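2019-08-13
Site: Trirkdale
Area: Otgate line, insole tray handling, yellow shelf station
Type: periodic safety and work-change inspection, with comments
Previous inspection: January

Status codes: OK = acceptable. OBS = acceptable with an observation. ACT = action required before next inspection. N/A = does not apply at this station.

## 1. Scope

Covers the automated tray handling station and the jobs touched by it: loading, tray inspection, shift lead, maintenance. The molding presses are covered by the Plastotik service contract and are not included. The upstream conveyor is Lungu equipment and has its own sheet.

The January sheet was written when all tray handling was manual. Items carried over from it keep their wording where possible. Items marked (new) were added for the robot.

## 2. Documentation

- [x] 2.1 Risk assessment reissued for shared work area (new). **OK.** Revision C on file. Revision B still pinned to the board by the time clock. Removed during the inspection.
- [x] 2.2 Operating instruction available at station. **OBS.** Available, but it is the integrator's manual with 16 pages of network setup in front of the stop procedure. Operators use a handwritten card. The card is correct. It should be typed and given a document number.
- [ ] 2.3 Training records complete. **ACT.** Day shift complete. Night shift has two people signed for loading who have not been signed for restart after a stop. They must call the shift lead for every restart until signed.
- [x] 2.4 Job descriptions match work performed. **OBS.** See section 6.

## 3. Stopping and isolation

- [x] 3.1 Emergency stop at loading side reachable from normal standing position. **OK.**
- [x] 3.2 Emergency stop at inspection side. **OK.** Tested twice, reset by key both times.
- [x] 3.3 Stop holds arm position without drop (new). **OK.** Tested with tray in hand and with hand empty. No visible sag over the test interval.
- [x] 3.4 Restart requires a deliberate second action (new). **OK.** Releasing the stop does not start motion.
- [ ] 3.5 Lockout point labeled. **ACT.** Label states 400 V. The supply to this station is not the 400 V supply; the label was moved over from the old press position. Wrong label is worse than none for the electricians. Replace.
- [x] 3.6 Lockout performed by maintenance without assistance. **OK.** Performed correctly from the card in 2.2.

## 4. Floor and access

- [x] 4.1 Walkway kept at 900 mm clear on the operator side. **OK.** Measured at three points with a cart parked in its marked position. With the cart parked badly the clearance fails. Floor marking for the cart is worn and should be redone at the next shutdown.
- [x] 4.2 Floor covering flat, no lifted edges. **OBS.** One seam near the walkway to be checked monthly. Casters catch on it before feet do.
- [x] 4.3 Packaging material kept out of the travel area (new). **OBS.** Plastic sheeting is the recurring item. It slides, and it can get under a foot, human or robot. Loaders are to bin it when a carton is opened. The bin was too far away for this to be realistic and has been moved closer.
- [x] 4.4 Storage racking secure, cartons not overhanging. **OK.**
- [x] 4.5 Lighting at work height. **OK.** 777 lux at the inspection side. The loading side is lower but above the site minimum. Black trays show surface marks poorly in any light; see 5.6.

## 5. Handling work

- [x] 5.1 Hands free of loose parts, fasteners seated (new). **OK.** Checked with power isolated. Add to the weekly maintenance round.
- [x] 5.2 Cables routed clear of joints through full reach (new). **OBS.** Routing is acceptable. Maintenance asked how much slack is intended and the manual does not say. Question sent to integrator, no answer at time of inspection.
- [x] 5.3 Pinch points between hand and shelf identified (new). **OK.** Front edge of shelf and underside of shelf are both on the card.
- [ ] 5.4 No person reaches onto the shelf while the robot is enabled (new). **ACT.** Two instances noted in one shift. In both, an operator straightened a tray that had been set down at an angle. Speed was reduced at the time and there was no contact. The operators know the rule. The habit comes from the manual process, where straightening was part of the job and a crooked tray was counted against the person who left it. Agreed with the shift lead: a crooked tray is left alone unless it blocks the next pick, in which case the station is stopped first. Stops for this reason are not to be counted against the operator or the shift.
- [x] 5.5 Shelf surface clean and level. **OK.** Wiped at shift change. Cleaner is water based; keep it that way near the hands.
- [x] 5.6 Tray rims free of flash. **OBS.** This remains a human check. The robot moves trays with flash the same as trays without. Before automation the loader felt the rim while lifting the tray, and most rejects were found there without being recorded as a check. That step has disappeared from loading and all of it now lands on the inspector. Reject rate at final packing should be followed until the next inspection.
- [x] 5.7 Gloves. **OK.** Cut-resistant gloves still required for trimming. No longer required for loading. Several loaders continue to wear them, which is permitted.

## 6. Changes to the work

Comments in this section come from short talks at the station with both shifts. No names were taken.

- 6.1 **Lifting and reach. OK.** Repeated reaching at shelf height was the main shoulder complaint in January. It has dropped off for loaders. Inspectors report no change.
- 6.2 **Pace. OBS.** The station sets a steady rate. Under the manual process the loader could work ahead and then step away for a few minutes. Several people miss this more than they expected to. Planned breaks are being taken on time, but short unplanned ones are now visible as a stop on the log. Recommend that the stop log is not used for individual follow-up. Management has agreed verbally. A written note is wanted by the shift.
- 6.3 **Attention. OBS.** Loaders describe long periods of watching followed by a fault that needs a quick decision. Rotation between loading and inspection every two hours was tried on day shift and is preferred. Night shift does not have the numbers to rotate.
- 6.4 **Noise. OK.** Speech at normal level possible. Some operators find the joint sound useful and say they hear a bad pick before they see it. Hearing protection is not required at this station.
- 6.5 **Skill and pay grade. OBS.** Restart, fault clearing and the daily check are now done by people graded as loaders. Outside the scope of a safety sheet, but it affects 2.3: two people have declined restart training until the grade is settled. Passed to the site office.
- 6.6 **Working alone. ACT.** On night shift one person covers the station during the meal break. Until 2.3 is closed, the station is to be stopped for that break.
- 6.7 **Fault reporting. OBS.** Faults are written in the paper book and again on the tablet. The two do not agree. The book is more complete. Choose one.

## 7. Open actions

| Item | Action | Owner | Due |
|---|---|---|---|
| 2.3 | Complete restart sign-off, night shift | Shift lead | Before next inspection |
| 3.5 | Replace lockout label | Maintenance | Immediately |
| 5.4 | Add crooked-tray rule to card, brief both shifts | Shift lead | Next shift meeting |
| 6.6 | Stop station during night meal break | Shift lead | In force |

## 8. Station at work

Tray handling at the yellow shelf, right hand at the front of one of the two black trays, left hand open. Items 5.3 and 5.4 refer to this shelf.

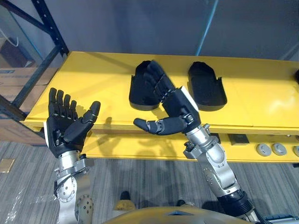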